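Housekeeping and Small Stores
Unit 3 handout: Sorting a mixed table

Instructor: Helmi Seppälä
Keskinen Training Center, Griluston campus
Revised July 10, 2019

Read before the practical. Bring this handout, a pencil and your stock sheet from Unit 2.

1. What the unit covers

A mixed table is any surface where goods of different kinds have been put down together. In a small office, a school or a clinic it is usually the table nearest the door. Deliveries land there, people empty their bags there, and supplies get left on the way to a meeting. Your job in this unit is to clear such a table and put each thing where the next person will look for it.

The unit is worth 100 points. The written stock sheet counts for 40 and the practical for 60.

2. Terms

Dry snack goods: packaged food that keeps at room temperature. Crackers, cookies, chips, dried fruit.

Desk supplies: anything used for paperwork. Pens, stamp pads, staples, tape.

Primary wrap: the layer that touches the food.

Outer pack: a box or sleeve around one or more wrapped portions.

Stiff pack: holds its shape when other goods are set against it. Most boxes.

Soft pack: takes the shape of whatever presses on it. Packets, film bags, pouches.

The older manuals, including the 1950 Brukedine storekeeping guide in our library, use "carton" for every stiff pack. We don't. On your sheet write "box" unless the goods came in a shipping carton.

3. First sort: food or not food

Do this before anything else. Food and desk supplies do not share a bin, a shelf or a tray, even for a few minutes. Ink is the usual problem. A stamp pad that is closed badly will mark any paper or cardboard next to it, and a box with ink on it can't go out on the snack shelf even if the food inside is fine.

Keep a stamp pad level, lid shut, in the desk supplies tray. Don't stand it on edge. If you get ink on your hands, wash them before you go back to the food.

4. Second sort: stiff or soft

Once the food is by itself, separate boxes from packets. Boxes go at the back of the shelf with the printed front facing out. Tall boxes stand only if they stand without help. If a tall box needs something to lean on, lay it flat or move it next to the shelf wall.

Soft packs go in a shallow bin, one layer deep where there is room. Do not put boxes on top of them. Crackers and cookies in a soft pack break easily, and people won't take a packet of crumbs.

Our training shelf at Jatthorpe is 660 mm wide, which holds one row of boxes and one bin. Measure your own shelf at work before you plan a layout. Several students last September planned for a shelf they didn't have.

5. Third sort: date

Check the date on every food item. Look at the ends and the back seam of a packet, and the top flap of a box. Earliest date goes in front. Anything past its date comes off the table and is written on the sheet under "removed." If you can't find a date, write "no date found" and ask.

Opened packs are not stock. Set them aside.

6. Reading a table

Before you touch anything, look over the whole surface and decide on an order of work. Write down the desk supplies first, then the stiff packs, then the soft packs. Use plain names and a color, so that another person could find the item from your sheet alone. "Snack" is too vague. "Tall box, orange and cream" is enough. 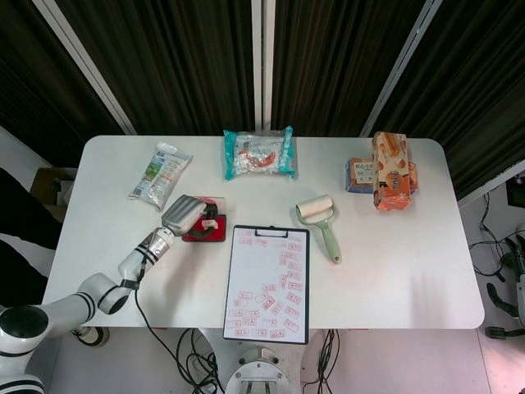
Figure 1. Mixed table with a red stamp pad among boxed and wrapped goods.

Work through Figure 1 on paper and bring your notes to the practical. Note which item leaves the table at the first sort. For the tall orange-and-cream box and the flatter blue and orange one, write down how you would place each on the shelf. Do the same for the silver-and-white packet. Leave the date column blank.

7. The practical

You will have about 20 minutes. Wipe the table after it is cleared and again after the desk supplies have been put away. Hand in your stock sheet with your name on both sides.

Points are taken off for food and desk supplies in one bin, for boxes set on soft packs, and for items missing from the sheet. Neat handwriting isn't graded, but I have to be able to read it.

Next unit: labels and shelf cards. Read pages 31 to 38 of the course book.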